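Automation Support Operator (two positions, permanent)
Mematix, Bozkurt Road workshop

Applications close at the end of February 2018

We're looking for two people to join the day crew in our sorting and packing workshop, and we'd like to tell you a fair bit about the job before you apply, because the job is changing and we'd rather you heard about it from us now than found out in your second week.

Mematix sorts, checks and repacks small mixed goods for other businesses. If a shop chain gets a container of assorted bits and pieces that all have to end up in the right box, there's a good chance it comes through a place like ours. We have 341 product lines on the books at the moment (it was fewer when the year began, and it will be more by July if the Enov contract goes the way we hope), and until last winter every single item was picked up by a person, looked at by a person and put down by a person. Plenty of us have the wrists to prove it!

We've now started moving the most repetitive part of that work over to robot arms. The first is in its trial cell, and a second cell, which we've named Vetosholm after the street our founder grew up on, will be built over the coming months. Nobody on the crew has lost hours over it, and the agreement we signed with staff says that nobody will. What has changed is what people do with their day, and that's where you come in.

What the work looks like

You'll spend part of each shift at the benches, checking and packing by hand as we always have, and part of it looking after a cell. Looking after a cell means setting out the items for the next run, keeping an eye on the gripper while it works, stopping it when something isn't right, and writing down what happened in enough detail that the next person can make sense of it. Some items it handles well. Others, particularly anything soft or oddly shaped, still need a lot of patience and a fair few goes. You'll learn to change gripper fingers, run the morning checks and restart a job after a stop. You won't be asked to write code, though if you find you've got a taste for it we'll happily pay for a course.

The people who've done best at this so far are the ones who knew the bench work inside out. Janaína Medeiros packed for us for 15 years before she became our first cell lead, and she'll be training you both. In her words: "I thought I'd be standing there pressing a green button. Mostly I'm teaching it things my hands worked out years ago and never told me about. Some days I go home with a tired head instead of tired shoulders, and I'm still getting used to that."

We think that's a good description of the trade-off, and we'd ask you to take it seriously. There's less lifting and less reaching than there used to be. There's also more concentrating, more waiting and watching, and more paperwork than some of our old hands would like. We rotate between bench and cell every two hours so that no one is stuck with either for a whole day, and the rotation was the crew's own idea. 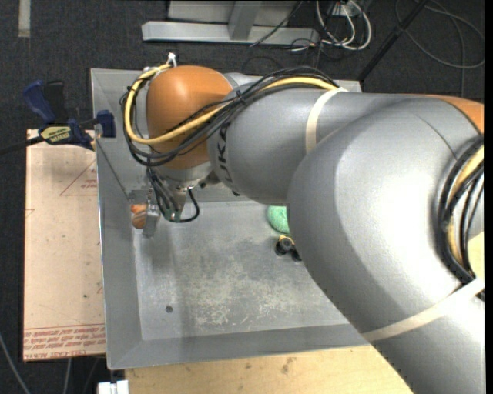

The KUKA arm working over the metal tray.

Who we'd love to hear from

You might come from a warehouse, a kitchen, a sewing room, a mechanic's garage or a nursery. We don't mind much, so long as you've worked with your hands and you notice when things are a bit off. You'll need reasonable English for the log book, and you'll need to be comfortable speaking up, even when it means stopping a run that everybody's keen to finish. Experience with robots is welcome and truly not required. If you've been out of work for a while, or you're looking for a change of direction later in life, please don't let that put you off.

What we offer

A permanent contract after a trial period of 6 weeks, paid at the full rate from your first day. All your training is done on paid time. There's a $500 allowance each year for boots, work clothes and anything else you need to be comfortable, and you keep whatever you buy with it. Shifts are daytime only, the bus stops at the gate, and there's a proper lunchroom with a stove that works.

How to apply

Send us a page or so about yourself, in whatever form suits you, marked for the attention of Elif Naz Başaran, our workshop manager. A résumé is fine but a plain letter is just as good. Tell us about a job you've done with your hands and something you changed about how it was done. If you'd like to see the workshop first, ask Elif for a visit and she'll find you a time. Wear closed shoes, and plan on staying for a cup of tea.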